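Tote week, or why I have not slept

Quick one tonight, bus is in ten min and I still have to write up the log.

So. Robotics club, second month in. Our team this year is called Grusis (Guangming picked it, means nothing, sounds good shouted across a room). The challenge for the November meet at Mernstead is soft stuff. Last year it was blocks, blocks were fine. Now it's anything with fabric and handles, and the arm has to pick it up, move it over and set it down standing. Standing!! You get two tries per item.

Fabric is awful. A block is where you left it. A bag leans, then you touch it and it leans some other way. Graziella wrote the part that finds the handle and it's good, really good, but it was tuned on flat straps lying down and a loop sticking up in the air threw it completely. Spent most of the afternoon on that. Changed the approach angle, changed it back, changed it again. Geert wants to skip the handle and go for the top rim instead. We argued. Still arguing in the group chat as I type this.

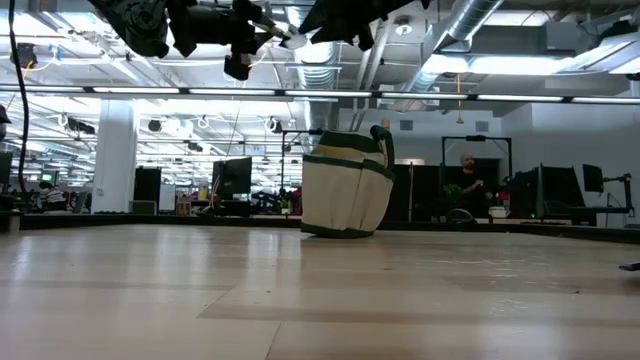 Green handle, my nemesis.

The pockets are their own problem, btw. The depth data gets lumpy down there and the program keeps wanting to call each pocket a seperate object. Nazareno's fix was to ignore everything in the lower half of whatever it's looking at. Crude. I kind of love it. Also shiny tabletop plus overhead lights = bright patch that the code reads as who knows what. Mask it? Turn off a row of lights? Asking Mr. Testa tomorrow if we're even allowed to touch the lights.

Numbers for anyone following along: 40 runs logged, 33 where it got hold of something, and I'm not going to say how many of those ended with the bag upright. Working on it. Slow descent helps. Closing the gripper before you're all the way down does NOT help, that one was me, sorry everybody.

To do before next session:
relabel the handle pictures (300 of them, send snacks)
rim grab vs handle grab, same start pose, no cheating Geert
stuff the bag with somthing so it holds its shape?? check the rules first
charge the laptop for once

Entry form is due 15th September and Graziella has it so we're fine. Ok bus. More when I have more.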